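Section 4. Setting Up the Tabletop Tube Station

4.1 Purpose of this section

This section describes how to set up a table for filling, capping and sorting test tubes in the Tinlow demonstration kit. It applies to all sites that use the kit, including shared rooms where the table also serves other purposes during the day. Readers who have already completed Section 3 (Unpacking and Checking Contents) may begin at 4.3.

The kit uses colored water only. Do not place biological samples, solvents or cleaning concentrates in Tinlow tubes at any time.

4.2 Items required

One tube rack, plastic
Test tubes with matching caps
One label roll, white
Food coloring, with the Tinlow color card
One measuring jug, 1000 ml
One drip tray
Lint-free cloths
One site log, kept with the kit

Replacement caps and label rolls may be ordered through the Stitholm supply desk. Orders placed before the end of October are filled from the current stock list; caps ordered after that date may be supplied in a different shade.

4.3 Preparing the table

1. Select a level table with a smooth, light-colored top. A pale surface makes drips and stray labels easier to find.

2. Wipe the full surface with a damp cloth and dry it.

3. Mark the working area. It should extend at least 250 mm from the rack on every side. Masking tape may be used, provided that it is removed at the end of the session.

4. Move any items that will remain on the table to the rear, along the wall. Plates, bowls and bottles may stay in place if they are outside the working area.

5. Place the drip tray at the front corner nearest the person who will fill the tubes.

Caution: Drinks and colored tube contents can look alike. Any beverage on the table must remain in its original bottle, with the cap closed, and must never be poured into the measuring jug.

Caution: Food that remains on the table must not be eaten until the session has ended and the surface has been wiped.

4.4 Filling and labeling

1. Fill the measuring jug with 75 ml of cold tap water for each color to be prepared. Prepare one color at a time and rinse the jug between colors.

2. Add food coloring in the amount shown on the color card. Stir until the color is even.

3. Attach the label before filling. The label is wrapped around the middle of the tube so that the liquid can be seen on either side of the band.

4. Fill the tube over the drip tray. Leave clear space beneath the cap.

5. Press the cap down until it is fully seated. Wipe the outside of the tube.

6. Enter the color and the label number in the site log.

Note: Cap colors do not indicate contents. A green cap may be used on a tube of any color, and the same is true of the pale yellow caps. The label and the site log are the only record of what a tube contains.

4.5 Placing tubes in the rack

The rack may be set parallel to the table edge or at an angle, according to the direction from which tubes will be reached. It does not need to be full. For a first session, Stitholm recommends leaving most positions open, which gives more room to grasp each tube and return it without touching its neighbors.

1. Set the rack in the middle of the table and press lightly on each corner. If it rocks, move it to a flatter area.

2. Lower each tube straight down through the hole until it rests on the base of the rack.

3. When removing a tube, raise it until the lower end is fully clear of the rack before tilting it or moving it sideways.

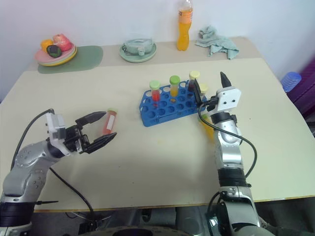
Figure 4-1. Tube station in use, with the rack at an angle and household items kept toward the wall.

4. Return each tube to the position recorded in the log, unless the exercise calls for sorting by color.

Caution: Do not lay capped tubes flat on the table. A tube that rolls from the edge may crack at the base without visible leakage.

4.6 Clearing the station

1. Remove the tubes from the rack and empty them into a sink. Run cold water until the color has cleared.

2. Peel off the labels while the tubes are still wet.

3. Rinse the tubes and caps separately and leave them to dry for 6 hours with the caps off.

4. Wash the rack by hand in warm water. Do not place it in a dishwasher — the heat can distort the holes.

5. Remove any tape and wipe the table. Used cloths should be taken away for washing.

6. Sign the site log.

4.7 Questions and corrections

Questions concerning this section should be addressed to Marisol Aguirre, Training Materials, Stitholm. Reports of cracked or leaking tubes should be sent to Faustino Espinoza at the Barkley office, with the label number and the relevant page of the site log.

Section 4 revised 22nd August. Replaces all earlier versions of the tube station instructions.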